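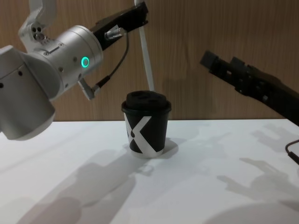 Silver wrist section with green ring light

Faltmont: The Complete Series (DVD box set)
Publisher: Nisell Home Video
Format: DVD, NTSC, Region 1
Episodes: 44
Seasons: 3
Picture: Full screen, as broadcast
Sound: Stereo
Subtitles: English, can be switched off
Availability: In stock

Faltmont is a family drama set in a ferry town of the same name. It first aired in 2000 and follows the Pesonen family, who own the last privately run boat on the Likska crossing. When the father signs the business over to his younger daughter without telling her brother, the two of them have to run the boat together through a winter season neither one has planned for. The first season stays close to the family and the crew. Later episodes bring in the bank, the school, and a rival line from across the water.

The set has every episode in original broadcast order. Earlier single-season releases placed the Christmas special at the end of the first season. It now comes where it was first shown, between the harbor fire and the episode with the wedding. Viewers who only know the reruns will also find the long version of the season two opener, which was usually trimmed to make room for commercials.

Two episodes in the last season have replacement music. In both cases it is a song playing on the radio in the ferry office, and the dialogue over it has not been changed. The opening theme is the original recording on all episodes, including the slower version used in the final season. 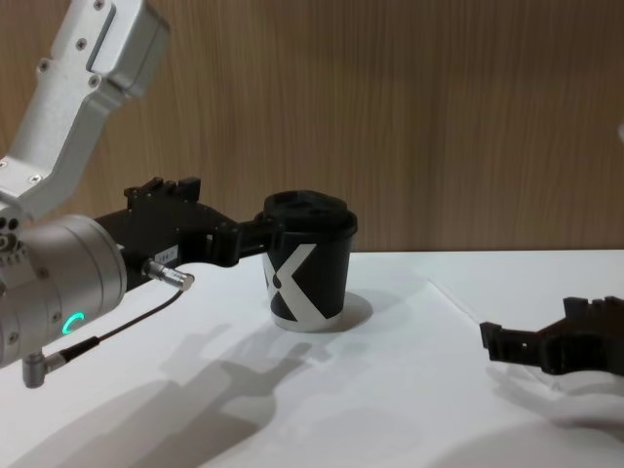

The discs are held in hinged plastic trays, one case per season, and the cases slide into a cardboard outer box. Episode titles are printed on the inside of each case and again in the booklet. The booklet also has a short history of the production, a map of the town as it was laid out for the show, and a family tree. The family tree gives away a marriage in season three, so first-time viewers may want to leave that page for later.

Extras
Behind-the-scenes feature on building the ferry deck in the studio
Unaired scenes from the first season (no subtitles)
Original network promos
Photo gallery
Audio commentary on the pilot and the last episode

Picture quality
The episodes were transferred from the broadcast tapes. Indoor scenes look clean and the color is steady. Night scenes on the water were shot on a different camera and show more grain, and there is a faint line along the bottom of the picture in part of the harbor fire episode. The line is on the master tape and appears on every copy, so it is not grounds for a replacement. A disc that skips, freezes, or will not load is covered, and should be returned with its case.

Before you order
This set plays on Region 1 and multi-region players. It will not play on most players sold in Europe. There is no Blu-ray edition and no digital code in the box. The reunion movie is not included, as it was made for a different network and is sold separately.

If you already own the single-season releases, the episodes on those discs are the same transfers apart from the long opener. The commentary tracks and the unaired scenes are only in the complete set.

Shipping
Ships in a padded carton. Orders of more than one set may arrive in separate packages. Small dents to the outer box are not treated as defects if the discs and cases are undamaged.

Page last updated 17 Jan 2022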